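**Dokuvcombe, 2 May 2019** – Hudec has opened orders for Harkeck, a software package that simulates a two-armed robot at a table and records its motion for use in training control policies. The package runs on a single desktop machine and ships with a stock robot model, a set of household objects and a scripting interface. Delivery of the first licenses is planned for June.

The product is aimed at labs and small engineering teams that want to test pick-and-place work before they commit to hardware. Hudec previously sold the simulator only as part of consulting contracts. Customers had to send their task definitions to the company's office in Clornitz and wait for recorded runs to come back. With the packaged version, the task files, the physics settings and the recorder all sit on the customer's own computer.

A Harkeck task is defined by a plain text file. It names the objects, gives the area of the tabletop in which each one may be placed at the start, and states the condition under which the run ends. Start positions are drawn at random within those areas unless the user fixes them. The room and the table stay the same from one task to the next, although the room can be replaced by users who are willing to build their own geometry.

In one of the supplied tabletop tasks the objects are a green pad, a brown bowl and small grocery items. One gripper has closed on a yellow can with a watermelon slice on its label and is holding it sideways over the back edge of the table. The other gripper is empty.

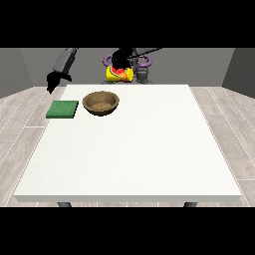 ## What the license covers

There are two tiers. A single-seat license costs $1045 and includes the simulator, the recorder and the object set. A lab license costs $2450, can be installed on any number of machines at one address, and adds the batch runner, which executes task files in sequence without a display. Both are one-time purchases with a year of updates. A trial version runs for 30 days with the export function turned off.

The minimum system is a desktop computer with a graphics card carrying 8 GB of memory. The batch runner will work on less if image recording is disabled and only joint data is kept. Linux is supported at release. A Windows build exists but is described in the release notes as untested with the batch runner, and Hudec does not take support requests for it.

Recorded runs contain joint positions, gripper commands, object poses and rendered views from whichever cameras the user has placed. Each run is saved as one file, and the format is documented in the manual. Converters to two common array formats are supplied as scripts. They are short and can be edited, and most users will probably need to edit them, as the joint naming in Harkeck follows the company's own scheme and is unlikely to match whatever is already in use at a lab.

## Contact handling

The main technical change from the consulting version is in the contact solver. Earlier releases treated each finger as a single rigid shape, which made thin edges hard to hold. A rim or a board would often slide out of the grasp or pass through the finger at high closing speeds. In the new release each finger is split into segments, and friction is computed per segment. The cost is speed. Runs with both arms in contact take longer than they did before, and the manual advises a smaller time step for anything with a curved surface.

The two arms are controlled independently. A user can script one arm and drive the other by hand, or drive both through a pair of tracked controllers, which are not included. When both arms are driven by hand the recorder stores the controller poses next to the joint data. This is useful for checking how much of an error came from the operator and how much from the arm's tracking of the command.

Split work of this kind is where the simulator is easiest to judge. With the bowl and its small red ball toward the back of the table, one open gripper is over the green board and reaches nearly to the bowl's rim, while the second is in contact with the top of an upright yellow bottle well off to the other side. Both arms have to be tracked against separate targets, and a solver that lets contact on one side disturb the other would show it in the joint data.

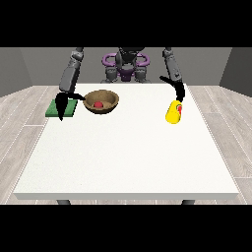 Rajitha Kanagaratnam would have liked the contact forces in the standard export. They can be read during a run through the scripting interface, she said, but they are dropped when the file is written, and anyone who wants to train on them has to add a logger by hand. She was otherwise satisfied with the repeatability of the solver – the same task file with the same seed gave the same run on two different machines in her tests, down to the last stored digit of the object poses.

Hudec's reply is that force logging was left out to keep file sizes down, and that an optional field for it is planned for the first update. No date has been given for that update beyond a statement that it will follow the June deliveries.

## Object set and grasp tests

The object set covers bowls, boards and pads, small round items, bottles and cans. Mass and friction are listed for every object and can be changed in the task file. Mesh detail is moderate. Labels are applied as textures and have no effect on contact. Soft objects are not simulated, and a sponge pad in the set behaves as a rigid slab with a high friction value, so anyone working on wiping or squeezing tasks should look elsewhere for now.

Bowls are the most demanding items in the set. They are shallow, they have to be taken by the rim, and whatever is inside them is free to move while the bowl tilts. Rim grasps depend on where the fingers sit on either side of the wall, and a small placement error can turn a hold into a push.

The rim grasp itself has the black fingers over the edge of the bowl and reaching into it, with the bowl tilted above the green pad and the red ball inside, near the lower side. The opposite hand is clear of everything, and the yellow item stands alone on its half of the table.

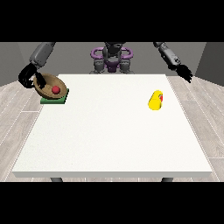
## Known limits

The release notes list several open issues:

- Closing a gripper at full speed on a round object smaller than the finger width can eject the object from the grasp. A lower closing speed avoids it.
- Random placement checks for overlap between objects but does not check whether either arm can reach them. Unreachable starts have to be filtered out by the user.
- Lighting is even by default, and shadows are faint. Policies trained on rendered views alone may need added variation before they are moved to real cameras.
- The scripting interface has no undo. A scene changed during a run must be reloaded from its task file.

The robot model can be exchanged for another two-armed model if a description file is available, but only the stock arms come with tuned gains. Janka Havlíček, writing for the company in the release notes, puts the tuning effort for a new pair of arms at several days and recommends starting with the empty-table task before adding objects.

## Ordering

Orders are taken by the Dokuvcombe sales office. Training is not included in either tier. Customers with an existing consulting contract can move to the lab license at no extra charge until the contract ends, and their older task files will load in Harkeck after the finger settings have been rewritten by hand. A table of the old and new setting names is in the appendix to the manual.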